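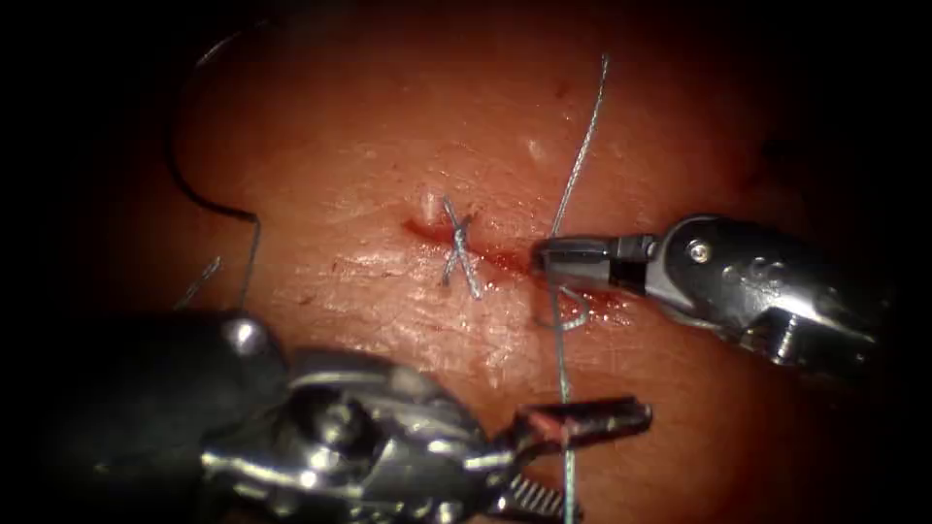

Brollar word list: read me first

Hello, and thanks for downloading this. Brollar is a list of 1471 dialect words for weather, mud, wind and general grimness outdoors, typed up by me over two winters of evenings. It started as a box of index cards I got from Dinesh Jayawardena, who'd been collecting them since his postal round days and wanted the box out of his hall (fair enough, it was a big box!).

What's in the folder

words.csv is the main one. One row per word, with columns for the word, the spelling on the card, the meaning, the village and a notes column where I ramble.
villages.csv has the 47 villages, plus a grid reference where I could find one. Dumov and Debnath are house names, by the way, so please don't go looking for them on a map like I did.
leftovers.txt is everything I couldn't read. Have a go if you like old handwriting.

How I typed it up

There were 3000 cards to begin with, but loads were repeats, and a fair few were shopping lists. Where two cards gave the same word with different meanings I kept both, so don't panic if you see "slape" twice. I left the spelling alone in the card column and tidied it in the word column, mostly by dropping stray apostrophes. If a meaning ends in a question mark, the question mark was on the card.

584 of the rows have no village. I thought about guessing from the neighbouring cards, but the box had been dropped at least once, so I've left them blank.

Things that will trip you up

Commas inside meanings are wrapped in double quotes. My old spreadsheet hated this and yours might too. The file is UTF-8, and there are accents in a handful of rows. Rain is hugely over-represented and there's hardly anything for snow, so please don't draw clever conclusions about the climate from it.

Using it

Do what you like with it: quizzes, crosswords, naming your boat. A mention of Brollar would be lovely. If you're merging it with the Brastis list, match on the card column, as they tidied their spellings differently from me.

Fixes are very welcome. I go through them on Thursday evenings, and the next version should be up in December.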